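Leckie Press opens free reading room for parents and youth leaders

Grornberg, 5 March 2022 – Leckie Press, the small publisher of books for families and youth groups, opens this month its first reading room, in the old Zalgate building near the river. The room is free for all visitors and no membership is needed.

The collection starts with 839 titles. Most of them are guides for parents, mentors and leaders of youth programs, and 284 are workbooks which can be borrowed for 22 days. Visitors may also read the complete Lurau series, our books on growing up, including the two first volumes that are out of print since many years.

In the past year we received around 500 letters from readers who wished to look inside a book before they buy it for their group. A workbook for a whole group is a big expense, and the short text on the back cover does not always tell if it fits to the age of the children. We hope the new room will make this choice easier. 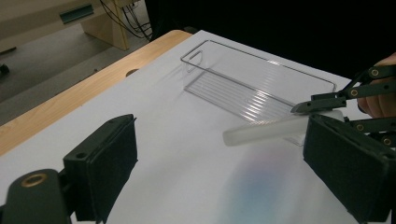
Two hand-held grippers at a tabletop.

The reading room also has a quiet corner for single readers and one larger table, which groups can reserve in advance by e-mail. Books may be returned at the front desk or in the box beside the entrance – also in the evening.

A new edition of the Lurau leader guide will be presented in the room later in March. It has a new chapter on talking with grandparents, and larger print, as many readers have asked for.

Leckie Press publishes books on family life and youth work from its office in Grornberg. Review copies of the leader guide can be requested from the press desk.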